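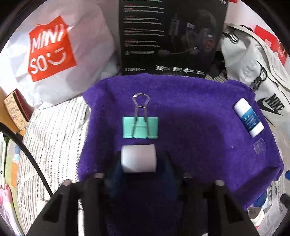 Speaker notes – "The Stuff on the Bed"
Minhas hall, 13th November, evening slot, after the tea break

Slide 1, title. Say hello, say thanks to Fahad Afridi for asking me back. Wait for the people at the urn to sit down. Do the microphone check before I say anything I care about.

Opening. I want to start with hands up. Who has a surface at home that isn't for what it's for? Chair with clothes on it, dining table you can't dine at, that sort of thing. Keep my own hand up. Mine is the bed. By about six in the evening everything I own has drifted there, and at eleven I pick it all up and put it on the floor, and in the morning it goes back on the bed. I did that for years! Don't rush this bit, people like it.

Then say what the talk is: small things. Wardrobes and garages get all the books. I want to talk about the glue stick, the clip, the bit of clear plastic off something you can't remember buying. They're the things that make a room feel messy and they weigh nothing.

Slide 2, the count. I went round my flat at Prinach with a notebook and wrote down every loose object smaller than my hand. 243. (Pause.) Of those, 112 were in a place I'd have called their home if you'd asked me. The rest were just where they'd landed. Mention that I got bored in the kitchen drawer and the real number is higher.

Someone always asks if I counted pens. Yes, I counted pens.

Slide 3, the towel. This is the main thing, so slow down. You need a soft towel or a thick cloth, the plusher the better, and you spread it on whatever surface the mess has already chosen. Small things don't roll on a towel. They don't skitter off down the side of the mattress. And you can see them, if you pick a plain dark colour – a clear plastic ring on a patterned duvet is as good as lost.

Then the folding. Bring each side up a little, pinch the corners, and you've got a tray. Pass the demo towel round at this point, start it from the left so it gets to the back before the next slide. It will flop. Tell them it will flop and that it doesn't matter, it only has to hold its shape for as long as you're sorting.

Slide 4, full-screen photo. Let them look at it for a bit. 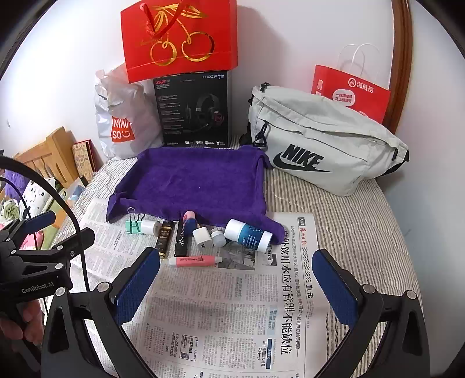 Slide 4: Cloth tray in the middle, small items along its front edge, bags and headset box behind.

Things to say over slide 4, pick two or three, not all:

The big things have gone to the back, against the wall. Gift bag with the cherries on, the MINI SO bag, the red carrier, the Nike waist bag at the side. You can't sort small things if you're reaching over big things to do it.

Bags breed. A carrier bag is a home for nothing, it's a way of not deciding. I'm as bad as anyone, I have a drawer at home that is a bag of bags. Ask who else does. (Big laugh at Filtholm, nothing at all at Jukance, so don't lean on it.)

The stripes. Look at the striped fabric and then at the plain purple, and ask them which one they'd rather hunt for a thread on. There's a thin pale loop of it to the right of the tray if anyone wants to point it out.

An upright box makes a decent back wall. Boxes from headsets, kettles, shoes, whatever is about. I'm usually rude about keeping boxes so I should own up to that.

Slide 5, the seven minutes. Set a timer for 7 minutes. Everything small goes from the edge into the tray, one at a time, and you say out loud what it is. I know. Do it anyway. "Glue stick." "Clip." If you can't name it, it goes in one corner by itself and you give it a week.

Don't get drawn into the batteries argument again. If it comes up, say see me afterwards.

Slide 6, where it goes next. Lift the towel by the corners and carry the lot to wherever the things live. One trip. Tell the story about the stairs and the 500 paper clips, but the short version – leave out my sister's bit, it took four minutes last time and I lost the front row.

Questions. Handouts are in the blue folder. Get the demo towel back before people leave!!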